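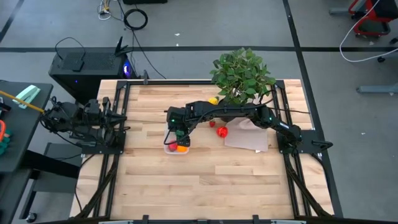 The long table, with one arm stretched across the planks.

By four in the afternoon the queue outside the old grain hall in Flulleck has reached the bridge, and half of it is wearing antlers. The Winter Masquerade began as a supper for 18 friends who fancied dressing up in December, and last year it sold 1,183 tickets, which is rather a lot for a town with one bus.

I went along expecting a few paper masks and some warm punch, and I came home at midnight with glitter in my shoes and a raffle prize (a very large cheese!). The theme was the lost city of Galudmont, a place from the organisers' own bedtime stories, and people had gone to such trouble over it — moss cloaks, lantern hats, a whole family dressed as a staircase.

Supper comes from Pastamby, the café by the lock, and the dancing starts once the plates are cleared. Tickets for this year are capped at 1,000 and go on sale in September. Children are welcome until eight.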